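Week 3 handout: Putting things away

Tonight's chore is one marker, one pen holder, and an arm that costs more than my car.
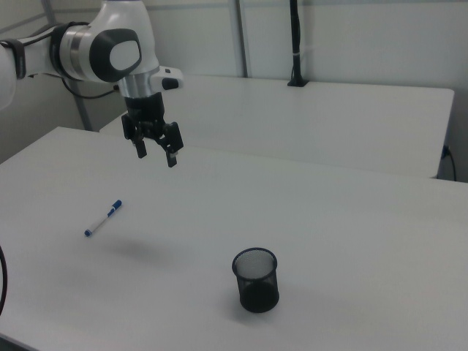 Verna Quintanilla wrote after last week's class that her four-year-old does this on request, and that she'd like to know what the other 1000 hours of engineering are for. Fair. Some of them go to things a four-year-old gets free, such as noticing that a marker has rolled.

Terms to know: grasp, regrasp, placement. Tidying a desk needs all three, usually in the wrong order.

The Mastville shop-floor trial ran 300 pickups of a single part, always lying the same way. Very impressive. Now do a kitchen drawer – anyone's.

For next time: read the Utesgate notes as far as page 54, skipping the sales bit. Then put away one pen at home, slowly, and write down every decision your hand made without asking you.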